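About Kerneo

Kerneo lets furnished rooms by the week and by the month in Jullville. We hold 66 rooms in 8 buildings, all within walking distance of the tram line. Tenants are mostly people on short work contracts, trainees at the hospital and families waiting for a house sale to go through.

The company was set up by Nelli Turunen, who had run the linen store at the Hirvonen guest house and took over its first building when it closed. She still writes the room standard, a document of nineteen pages that sets out what each room contains and how it is handed over. The office has a staff of nine. Cleaning and laundry are done by our own people and are not contracted out.

What is in a room

Each room has a double or large single bed, a wardrobe, a desk or table, two chairs and a lamp at the bedside. Beds are bought from Bramex in two widths. Mattresses are turned every quarter and replaced on a fixed cycle. Blinds are blackout grade. Kitchens are shared on some floors and private on others; the listing for each room states which.

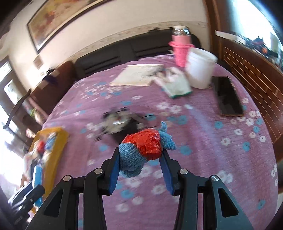 Bedding is the largest single item in our yearly budget. We own 935 sets, counted each October, and a set consists of a fitted sheet, a duvet cover, two pillowcases and a bedspread. Plain white was dropped early on, as it marks quickly in long lets. Bedspreads are now patterned, for example white daisy-like flowers on mauve-pink, and go well against a dark padded headboard and a cream wall. Tenants use the bed as a second table in most small rooms, with papers, a flask and the children's soft toys set down on top, so the bedspread has to stand up to daily handling and a weekly wash at 40 degrees. Padded headboards are vacuumed along the seams at each change of tenant and wiped with a damp cloth.

Handover

Keys are given out from 3 pm. Rooms are returned by 10 am on the last day. Tenants are asked to clear the bed, the shelves and the fridge, and to leave used linen in the bag provided. Items left behind are labelled with the room number and kept at the office for 30 days. Soft toys, chargers and drinking flasks make up the bulk of these. Postage is charged at cost.

An inspection takes 25 minutes and follows a printed sheet. Last year we completed 487 of them. A copy of the sheet is left in the room so that the next tenant can check it against what they find.

Office hours

The office is open on weekdays from 8.30 am to 5 pm and on Saturday until noon. Faults with heating, water or locks can be reported by telephone at any hour.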